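The drinks table, and what I'd do differently

December | 4 comments | Print this | E-mail this to a friend

I said I would write up the drinks table once it had been going for a while, and it now has, so this is how it is set up and what I think of it.

The background is short. Our hall used to have an urn. It took ages to come to temperature, it dripped from the tap, and whoever came last got the dregs with a skin on top. When the urn finally gave up I was asked to sort out a replacement, mostly on the grounds that I had complained about the old one the most. I had a budget of 950 pounds for everything, including the glasses, the hoses and somewhere to put it all.

I looked at three makes. Cuvano do a good-looking countertop machine, but it wants a permanent water feed and a filter change every 3,000 servings, and the filters are dear. Figueiredo sell a bigger one meant for cafés. It was well over the money and too tall to sit under our shelf. In the end I bought from Edix, who do a plain dispenser with the works kept apart from the spout. You press a knob on the top and it pours. It has no screen and nothing to log in to, and I can explain it to a visitor in one sentence.

The table is the part I am most pleased with. It is pale with a smooth top, and it wipes down with a damp cloth. I had planned on using one of the old trestles, but they wobble, and a wobble under a full glass is asking for trouble. Ramesh Dubey had this one in store after an office clearance and let it go for the cost of the van. The edge had lifted at one place on the underside and I stuck it back with Pidilon contact adhesive, clamped overnight. It has held.

The tray was a separate purchase. The one supplied with the dispenser was shallow plastic and it slid about, so I swapped it for stainless steel with a proper rim and rounded corners. The slotted grate lifts out. Rounded corners matter more than you would think when you are the one cleaning it, as there is nowhere for old tea to collect and go sticky. I do it last thing on a Thursday: grate out, tray to the sink, hot water and a bit of washing-up liquid, then dry with a tea towel. If you leave it to drain by itself you get water marks, and on shiny steel they show from across the room.

Glasses took longer to settle. We had mugs, but they were a mixed lot and people get attached to particular ones and then hide them. I wanted something all the same. The ones I bought are clear and tall, straight up and down, with fine ribs the whole way up. They are easier to grip than smooth ones and the ribs hide the odd scratch. I ordered 16, which covers a normal evening with a few spare.
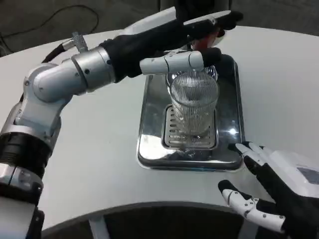 A ribbed glass on the grate, in the steel tray.

I did have a couple of worries about glass. The first was heat. I asked the shop before buying and they told me these were fine for hot drinks, and I have had none crack so far. I still warm them under the tap in cold weather before the first round. The second worry was people burning their fingers, as there is no handle. The answer to that has been to turn the temperature down a notch. It is still a hot drink. One or two of the older members have said it could be hotter, and I have pointed them to the kettle.

Getting the glass in the right place needs a small amount of care. It wants to be upright on the grate and directly under the spout. If it sits a little too far forward the drink hits the inside wall and splashes back over the rim. I thought about marking the spot with a bit of tape but tape on a wet grate lasts no time at all, and most people get the knack after one go.

As for what goes in it, we started with coffee and tea on alternate weeks. This was not popular with anybody. We now do a milder tea most of the time and coffee on request. I make the tea concentrate at home the night before — four big spoons of loose leaf to the jug, strained twice. The second straining is worth doing. The first time I did it once only, and bits of leaf got into the pipe and I spent a whole evening with a bottle brush.
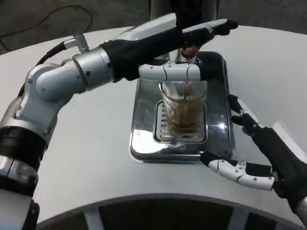

Does it matter if there is froth on the top of the drink?
A little froth comes from the drink falling into the glass and will settle if you leave it a minute. If you get a great deal of it, check that the pipe has been rinsed properly, because washing-up liquid left inside will do the same thing and you can taste it.

On rinsing, I run plain water through at the end of every session until it comes out clear, then once more for luck. Once a month I use a descaler. Our water is hard and the kettle furs up in weeks, so I assume the dispenser would as well. The instructions say to descale less often than that, but they were not written for our taps.

Now for what I would do differently. I would buy a second tray, so that one can be in the sink while the other is in use. I would put the table nearer a socket. At present the lead has to run along the skirting under a rubber strip, and although it is safe enough it looks untidy and has to be swept round. I would also get a crate with dividers for the glasses from the start. I have been wrapping them in tea towels and carrying them in a washing-up bowl, and it is only a matter of time before I drop the lot.

The money came out slightly under. There was enough left for a tin of biscuits and a new cloth for wiping down, and the rest has gone towards descaler.

I have been asked whether we could do cold drinks from it in the summer. I think so, though I would want a separate pipe so that the squash does not taste of tea. I will ask Edix whether they sell one and put the reply up when I have it.

4 comments | 11 shares | Print this | E-mail this to a friend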